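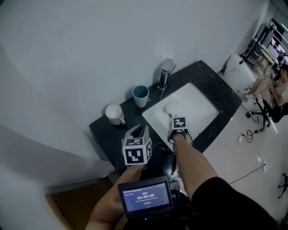
February - Rosário Loureiro

4. Recording a basin task with the Pliklow hand grippers

The Pliklow kit records two-handed household work for robot training, and this section covers a single take at a bathroom basin. One gripper works inside the basin while the other stays open over the front edge of the counter, and the timer on the left unit's screen reads 00:00:06. Keep to this starting position for all basin tasks.

1. Strap a gripper to each arm. The screen goes on the left unit, beneath the marker cube.
2. Wipe the cubes with a dry cloth. Do not use cleaner on the printed faces.
3. Stand square to the counter, 60 cm back from the wall.
4. Start the take on the screen and wait for the timer to run.
5. Lower the right gripper into the basin, close it on the object and lift.
6. Open both grippers and stop the take.

Note: Takes longer than 43 seconds are split into two files - the Dorneck software rejoins them on import.

CAUTION: The grippers are not waterproof. Turn the tap off before step 4 and keep the screen clear of splashes.

Replacement cubes are sold in pairs, part no. 695, from Hemstead.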